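Ticket: Newsletter signups missing from mailing list export
Opened by: Agata Lombardi
Assigned to: Vinzenz Lüthi
Product: Jalley (list manager), Prestthorpe account
Opened: Mar 15, 2022
Status: Open, waiting on customer

Agata: The subscriber page shows 2,520 addresses. When I export to CSV the file has 1,730 rows. No error message. I tried twice in one browser and once in another and got the same number. We need the full file for the spring catalog mailing.

Vinzenz: Thanks. Can you tell me which filter is set at the top of the page when you click Export? The export follows the filter even if the list on screen has been reset.

Agata: It says All. I logged out and back in and it still says All. 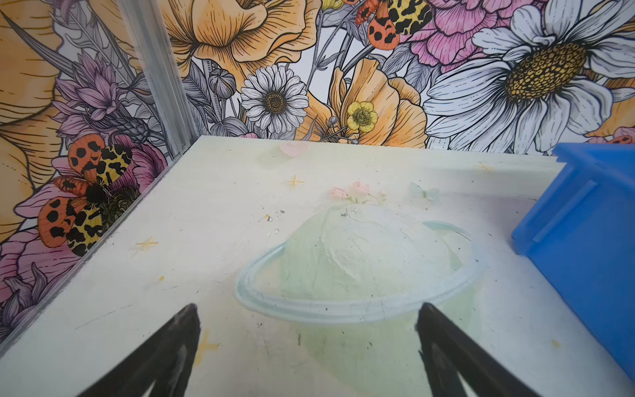
Vinzenz: OK, then it's not the filter. I ran the export from our side and also got 1,730. The missing addresses all came in through the old Dridico form, before your account was moved over. They have no consent date, and the export skips any record where that field is blank.

Agata: Those people did sign up. The dates should be in the old Dridico backup – I have a copy.

Vinzenz: Good. Please send it as a CSV with 2 columns, email and signup date. Don't edit it in a spreadsheet first, as that can change the date format. I'll import it to a test list and check 10 records with you before touching the live one.

Agata: Will do. The backup is on the Thaler drive and I need to get access again.

Vinzenz: No problem. Leaving this open.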